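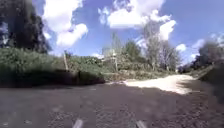

Home | Data | Guides | Contact

# Dorkton Paths: surface and hedge survey

Print this page | E-mail this page

Dorkton Paths is a set of notes and photographs of unpaved walking paths on the edges of Dorkton. It covers what is underfoot (soil, gravel, sand, mixed), what grows along the sides, and where the light falls. Manuela Pace set up the survey and Taner Ertürk looks after the tables.

## Contents

- `paths.csv` has one row per stretch of path, 275 in all
- `photos/` has 344 photographs
- `notes/` has the walkers' remarks, typed up as written

Some stretches have more than one photograph. A few rows in the Hestura section have none yet.

## Columns

**surface**: the main material. Compacted soil with fine gravel in it goes down as `mixed`. Use `sand` only where the ground is sandy right across.

**shade**: `full`, `part` or `open`. Many stretches go from deep shade to bright sun at a bend, and these are `part`. Pale ground in direct sun can look almost white, so don't judge the surface from the photograph alone. Check the notes.

**side_left**, **side_right**: hedge, shrubs, fence, wall or nothing, taken in the direction of walking.

**posts**: yes or no. Leaning posts count. If you can't tell whether a post carries a sign, put `unsure` in **sign**.

**trees**: free text. Species are given only where the walker knew them. "Leafless" means no leaves were seen and doesn't mean the tree is dead.

## Known problems

The Kivolau loop was walked in both directions in March, so left and right are swapped in part of it. Version 2 fixed most of these. Shrubs and hedge were one category until version 3, and the older rows have not been split.

Path widths were paced out and are too rough for planning work.

## Corrections

Send the row number and what should change to Taner. New stretches go to Manuela first.

Last updated Thursday, June 12, 2025

3 comments | 2 shares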